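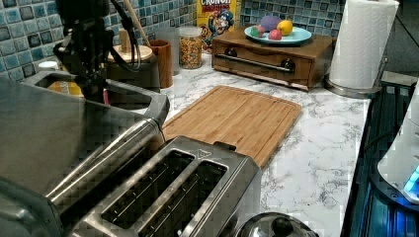

The kitchen counter, with the sponge at its post in the sink.

Staltcombe House: Shared Kitchen FAQ
Last revised in June by Felicidad Tolentino, second floor

Whose cereal is it?
Food on the counter is communal. Food on the shelf with your room number on it is yours. If your Cap'n Crunch has wandered from one to the other, please take it up with the Captain.

The cereal in the glass jar – same rules?
Same rules. Pour from the jar, and put the white lid back on. Stale cereal is still communal, but you'll find the community shrinks.

Can I eat the fruit on the blue plate?
You can try. The apple, plum, peach and lemon are toys, and Siebe Goossens in 101 would like it known that the peach is very convincing before coffee.

Does the cutting board go in the dishwasher?
No. It's bamboo. Wash it by hand, dry it, and stand it on its long side overnight. We lost the last one to a full hot cycle and it came out shaped like a canoe. The groove around the edge is for juice, so wipe that too.

What may I use the sponge for?
Dishes. Not the floor, not your bike, not whatever Harish was doing with the beet stains. Squeeze it out when you're done. Spares are under the sink.

How do I clean the tile behind the counter?
Warm water and a soft cloth. The mosaic went up in 1998 and has roughly 1000 little squares, every one with grout around it. Skip the bleach. If a tile comes loose, save it and tell Jasper Jacobs in 142, who owns the glue.

Is the countertop real marble?
It has the gray veins and none of the paperwork. Treat it as if it stains, especially with turmeric.

We're out of paper towels. Now what?
Whoever takes the last sheet replaces the roll. The steel holder stays on the counter. Please don't leave one sheet clinging to the cardboard and call that a roll.

Where do wooden spoons go?
In the brown utensil cup, handle up or handle down. We held a meeting on this and will not be holding another.

Something else is missing, sticky or broken. Who do I tell?
Leave a note on the fridge, with your room number.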